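결국 나갔다 왔다. 아침부터 나갈까 말까 하면서 양말만 두 번 갈아 신었는데(첫 번째 양말은 뒤꿈치가 거의 비쳐서 포기), 그러다 점심때가 지나버려서 이러다 오늘도 집에서 끝나겠다 싶어 그냥 외투부터 입었다. 외투를 입고 나면 어떻게든 나가게 되더라. 커피는 반쯤 남은 채로 식탁에 두고 갔는데 돌아와서 보니까 위에 얇은 막이 생겨 있었다. 그래도 마셨다...

새해에 세운 계획이라고는 하루에 한 바퀴 걷기 하나뿐인데 벌써 네 번 빼먹었다. 세 번은 비 때문이고 한 번은 정말 아무 이유가 없었다. 스카이한테 그 얘기를 했더니 빼먹은 날을 적지 말고 걸은 날만 적으라고 했다. 그게 그거 아닌가 싶다가도 달력에 동그라미만 있으니까 기분이 좀 낫긴 하다! 가위표는 수정액으로 다 지웠다. 달력이 울퉁불퉁해졌다.

오늘은 늘 가던 쪽으로 안 가고 우리 동 뒤로 돌아서 갔다. 쓰레기장 옆으로 나가면 처음엔 좀 별로인데 거기만 지나면 조용해서 좋다. 이사 와서 첫 달에는 이 길이 있는 줄도 몰랐다. 6월에 짐 들어오던 날 트럭을 어디다 대야 하는지 몰라서 단지를 빙빙 돌다가 처음 봤던 것 같은데, 그날은 너무 더워서 길이고 뭐고 눈에 안 들어왔다. 책장 나사 봉지 잃어버린 것만 생각난다. 그 나사 아직도 못 찾았다. 책장은 지금도 벽에 기대서 버티는 중.

걸으면서 전화로 엄마랑 좀 떠들었다. 엄마는 김치가 시었느냐고 묻고, 나는 시었다고 하고, 그럼 찌개를 끓이라고 하고, 나는 벌써 끓였다고 하고. 이 통화를 지난주에도 똑같이 한 것 같다. 중간에 손이 시려서 휴대폰을 이쪽 손 저쪽 손으로 옮겨 들다가 결국 스피커폰으로 바꿔서 주머니에 넣었더니 엄마가 왜 우물 속에서 말하느냐고 했다. 장갑을 사야지, 사야지 하면서 벌써 1월 중순이다. 매서슨에 털장갑 남았나 한번 가봐야겠다. 지난번에 갔을 땐 어린이용만 있었는데, 사실 그것도 손가락만 조금 짧지 끼면 들어가기는 했다.

모퉁이에서 울턴 씨를 만났다. 오랜만에 봐서 반가웠는데 둘 다 마스크를 쓰고 있으니까 처음엔 서로 긴가민가해서 이상한 각도로 고개를 숙였다ㅋㅋ 단지 바깥쪽 나무를 올해 더 심는다는 얘기를 어디서 들으셨다고 한다. 묘목이 최대 500그루라나. 이 동네 어디에 그걸 다 심는다는 건지 둘이서 한참 손가락으로 여기저기 가리켜 봤는데 아무리 봐도 자리가 안 나온다. 잔디밭에는 제발 안 심었으면 좋겠다고 내가 그랬더니 울턴 씨는 그늘이 있어야 여름에 앉지, 하셨다. 듣고 보니 그것도 맞는 말이라 할 말이 없었다. 그래도 나는 빈 잔디밭이 좋은데. 아무것도 없이 쭉 펼쳐진 데를 옆에 두고 걸으면 머릿속이 좀 넓어지는 느낌이다.

그러고는 원래 한 바퀴만 돌 생각이었는데 기분이 나서 두 바퀴를 돌았다. 두 바퀴째에는 음악도 안 듣고 통화도 안 하고 그냥 걸었다. 혼자 걸을 때는 꼭 가장자리로 걷게 된다. 어릴 때 보도블록 금 안 밟기 하던 버릇이 아직 남아 있어서, 블록이 줄지어 있으면 나도 모르게 보폭을 맞추고 있다. 다 큰 어른이 종종걸음치는 걸 누가 위에서 내려다보면 뭐라고 생각할까. 발코니 있는 집에 사는 사람들은 심심할 때 이런 걸 보고 있겠지. 나라도 보겠다.

집에 와서는 귤 까먹고 빨래를 돌렸다. 걷고 오면 왠지 부지런한 사람이 된 것 같아서 그 기운으로 집안일을 몰아서 하게 된다. 싱크대 밑 정리까지 하려다가 문 열어보고 그냥 닫았다. 내일의 내가 하겠지. 저녁은 또 김치찌개. 두부를 너무 크게 썰어서 속까지 간이 안 뱄는데 배가 고파서 맛있었다. 8시에 스카이가 전화한다고 해놓고 안 해서 내가 먼저 했더니 자고 있었단다. 저녁 8시에 자는 사람이 어디 있나 했는데 통화 끊고 나도 소파에서 잠깐 졸았다. 목이 뻐근하다.

내일도 나가기. 양말은 미리 꺼내 놨다. 구멍 없는 걸로! 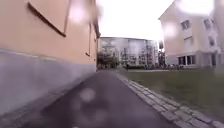

*포크네스, 2021년 1월 16일*

살구색 벽을 왼쪽에 끼고 걷는 이 구간이 제일 좋다. 벽 위쪽은 연한 살구색이고 아래는 회색인데, 나는 이사 와서 한참 동안 우리 단지 건물이 다 흰색인 줄로만 알았다. 얼마나 땅만 보고 다녔으면. 아스팔트 길이 매끈해서 걷기도 편하고, 오른쪽으로 회색 돌이 한 줄 쭉 둘러져 있고 그 너머가 바로 잔디밭이다. 한겨울인데 풀빛이 남아 있는 게 볼 때마다 고맙다. 길 끝에 발코니 줄줄이 달린 밝은색 아파트가 보이는데, 나는 그걸 멋대로 반환점이라고 부른다. 내일은 저기까지 갔다가 빵집에 들러서 와야지. 지갑 챙길 것.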